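The Three-Fingered One

By the time the second gripper came out of its box, Darmawan Setiawan had already decided he was going to like it less than the first. He knew this was unfair. The first had been on the bench since July, a plain pair of parallel jaws from Worngate, and he had grown fond of it the way you grow fond of a car that starts every morning and has no radio. It pinched things, and then it stopped pinching things, and you always knew which of the two it was doing.

The new one was from Lubis and had fingers, three of them, black and jointed, and when he ran it through its first open and close it made a soft sound like someone shuffling cards in the next room.

"It looks like it wants something," said his niece Itta, who was doing her homework at the far end of the bench because the heat was better there than at home.

"It wants calibrating," said Darmawan.

The shop took in old office computers by the pallet, 2,308 of them in the last load alone, and every one had to be opened up and relieved of its drive before anything else could happen to it. Fakgate, who owned the contract, had asked for a report on which hand was better at it. They had sent a form with 16 boxes to fill in, and at the top of the form he had written 2/10/25 in his careful square numerals and then gone to make tea, feeling that a good start deserved a little rest after it.

The Worngate jaws had done well enough. They could take hold of a screw head or a bracket and they never got tired, but they were wide at the shoulders, and down between a power supply and a side wall they were like his late father trying to get a sock out from behind the washing machine. There had been a lot of backing up and coming in again. He had put that in box four, without the part about the sock. 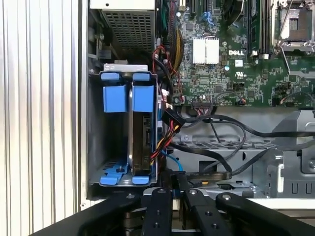

Darmawan had never cared for watching himself work, but he did like the wrist camera, and he pulled his stool up close to the monitor as the new hand came down over the first Dell of the evening. He had taken so many of these apart with his own fingers that he felt a bit shy, as though he were introducing an old friend to a stranger. There were the two blue tabs at the top of the drive cage, which his thumbs knew better than they knew his own shirt buttons, and there was the blue data cable looping down from the drive beside the red and yellow and black of the power. "Mind the cable," he told the gripper, and Itta looked up, saw that he wasn't talking to her, and went back to her fractions.

He nudged the controller and the fingers opened a little wider. The controller was an Itness, the old model with the sticky dial, and he had meant to replace it for over 3,000 hours of running time now. He gave it another nudge.

"Is it better than the other one?" Itta asked.

"I don't know yet," said Darmawan, and he moved his tea out of the way of his elbow and reached for the dial again.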